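Workshop Tips: Folding Software for a Two-Arm Bench

Collected by Rhiannon Bowen from the Groltura bench notes. Updated May 14, 2021.

Start with the table. A matte black covering makes a light cloth easy to segment, but it still picks up glare. Mask out the shiny patches once the lamps are in their final position, and redo the mask if anyone moves a lamp.

Set your color threshold on a crumpled cloth. A flat one gives a clean outline and hides the trouble. Crumpled, it throws shadows into its own folds, and you will see right away if the mask has holes in it.

Keep the camera calibration and the arm calibration in separate files. At Skiswood they were kept in one, and every time someone nudged the camera both arms had to be done again.

Log the gripper width at every step, along with the joint positions. If a grasp slips, the width usually tells you before the picture does. Our logger writes one line per control tick and starts a new file at 3,000 lines, so a bad run can be opened in an ordinary text editor.

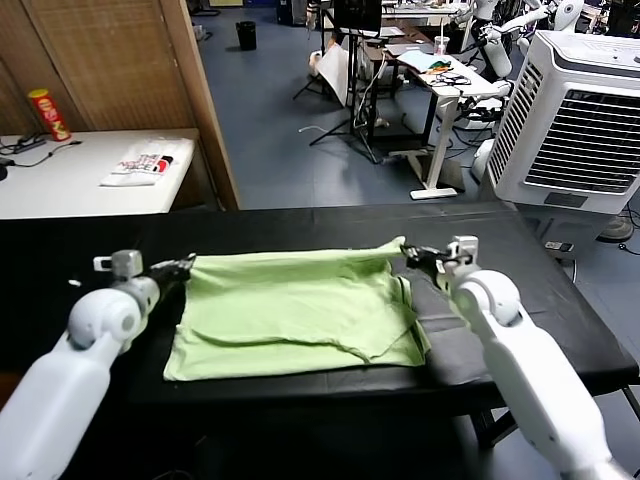 Corner finding is where most folding code goes wrong. The usual method takes the outline, fits a four-sided shape and sends one gripper to each upper corner. That is fine for the first grasp. After that the outline changes, and the planner has to work from the cloth as it lies. With both upper corners of a green cloth pinched, the top edge runs nearly straight and looks finished, while the right side has overlapping layers and a wavy fold crosses the lower part. A planner that checks only the top edge will go on to the next fold. Have it score the lower half too, and set a limit on how uneven the sides may be before it is allowed to continue.

Small peaks at a gripped corner can fool a depth check. Ignore a margin next to each fingertip when you measure height.

Plan both arms together when they share a cloth. Two separate planners will each find a good path and pull against each other in the middle. If you must keep them separate, have one lead and the other hold its distance — the Jallell scheduler has a setting for this under "paired moves."

Slow down the last part of a fold and leave the lift alone. Slowing the whole motion makes runs longer and gives the cloth more time to sag.

Name your runs by what changed. "Run 867" means nothing in August. "Wider margin, slow finish" does.

Before you retrain anything, replay old logs through the new code. We keep 69 runs for this, good and bad, and add to them whenever a new kind of failure turns up. The Harries replay tool will step through them one tick at a time.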